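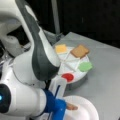
*Fig. 1. White arm with dark gray panel, blue gripper below.*

## 3. Entering a life in Flasia

Flasia will build a biography timeline from almost anything you type into it, and it will look convincing either way. Treat the output with suspicion until you have done the steps below. The examples use the Pistham letters, 855 items written by or to the rent-strike leader Jonas Bauerfeind.

1. Open **Lives > New** and enter the person's name as they signed it. Put later honors and nicknames under **Also known as**.
2. Enter the birth date. If the only source is a memoir, set **Confidence** to Low. The default is High, and we have asked for that to be changed.
3. Add one event at a time. Each event needs a source and a page or item number.
4. For speeches, choose **Reported** unless you have a text from the day itself. Bauerfeind's famous speech at Fadthorpe first appears in print 35 years after he is supposed to have given it.
5. Click **Check overlaps**. Flasia lists any events that put the person in two towns at once.

> **Note:** Check overlaps compares dates only. It has no idea how long the journey from Pistham to Fadthorpe took on foot, so work that out yourself.

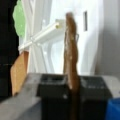 *Fig. 2. Brown bread standing upright at a dark two-slot toaster.*

### 3.1 Turning points

The **Turning point** flag prints an event in bold on the finished timeline. Go easy on it. Our first draft had 17 of them, mostly copied from Pascal Lenz's biography, which finds a turning point in nearly every chapter. We kept 3.

1. Select the event and open **Significance**.
2. Type who first called it important, and when they wrote it.
3. If that box would only hold your own name, leave the flag off.

> **Caution:** Do not use **Auto-link causes**. It joins any two events less than a month apart, and it once credited Bauerfeind with ending a toll that had lapsed before he arrived - a claim that was still on our display boards in June.

To remove links already made, go to **Tools > Links > Clear automatic**. Links added by hand are supposed to survive this. Export a copy first.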